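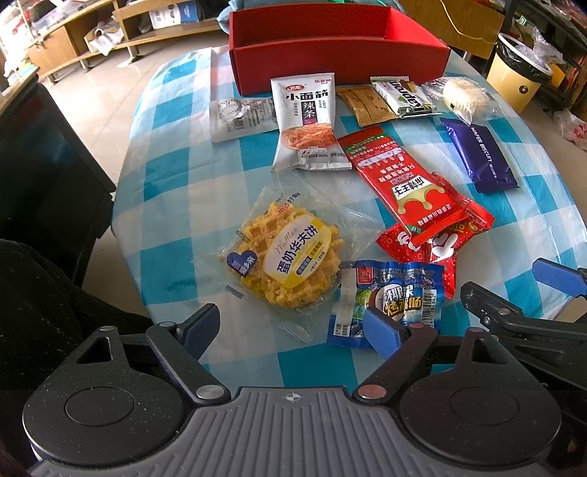 Posted by Reece Whiteley, Friday, 9:12 pm
10 comments | 20 shares

Granville women, preseason thread: the full-court press is BACK

Just got home from the Uvach game and I'm still buzzing. Yes, we lost by three. I don't care! That was the most fun I've had in our gym since the playoff run, and it's only September. Second half we went to the full-court press after every made basket and Uvach could hardly get the ball over half court for a good five minutes. We were down 20 at the break, people. Down 20, and we had a shot to tie at the buzzer (good look too, back rim).

The attendance board said 345, for a preseason game! And they were loud. What did everybody else think?

---

baseline_stojan
I was up behind the visitors' bench and you could hear their coach yelling for someone, anyone, to come back and help the point guard. Loved it. But Reece, you're skipping the first half. We gave up layup after layup in the pick and roll because our bigs were dropping all the way to the rim. If we defend like that against Liapis we're down 30 and no press is going to save us.
Stojan Jurić, Section C for life

---

pressbreaker10
Agree with Stojan. Also Uvach left two of their starters on the bench for the whole fourth quarter. I enjoyed the comeback as much as anybody, but let's see it against a first five.

---

reece_w
One starter! The tall forward sat, fine, but their shooting guard checked back in with six minutes left and she was the one who threw it away on the sideline trap. Go watch the stream again.

---

markos_v
Went back and watched. Reece has it right, she comes in at 6:04 and turns it over twice. The part I liked best was our rotation behind the trap. Last season the back line was always a step late and we gave up the long pass over the top. This time the weak-side wing was leaving early and reading the passer's eyes. Somebody has been drilling that all summer and it shows!
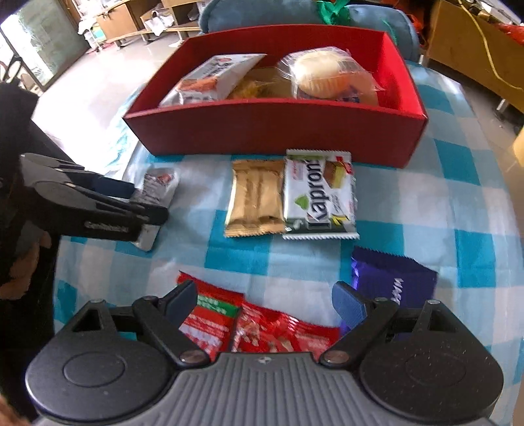
Snacks in the red box

Only worry for me is legs. You can't press for 40 minutes with eight players, and I'd save it for the start of each half.
Markos Vasilakis

---

SotirisG
Put me down as the grump. I've watched this club play 700 games, give or take a flu season, and every few years we fall in love with the press and then foul out half the team by Christmas. Give me a solid half-court man defense and rebounding. We got killed on the offensive glass and I haven't seen one post mention it.

---

baseline_stojan
Rebounding was bad, no argument. Some of that is the press, though, you end up cross-matched with a guard boxing out a center.

---

SotirisG
Which is my point, Stojan.

---

achilleas_m
Can we talk about the kid at backup point?? Ten assists off the bench and she looked like she was having the time of her life. The no-look pass on the baseline cut had my whole row on its feet. Start her against Liapis!

---

pressbreaker10
Start her, no. Play her 20 minutes, yes please.

---

reece_w
I'd start her tomorrow. Anyway, who's driving to the Liapis game? I've got two seats free, leaving from the Kusosico lot at 4:30. Sotiris, you're invited too, you can complain the whole way.

---

SotirisG
I'll take the front seat.

Back to top | Contact the moderators | © Granville Hoops Board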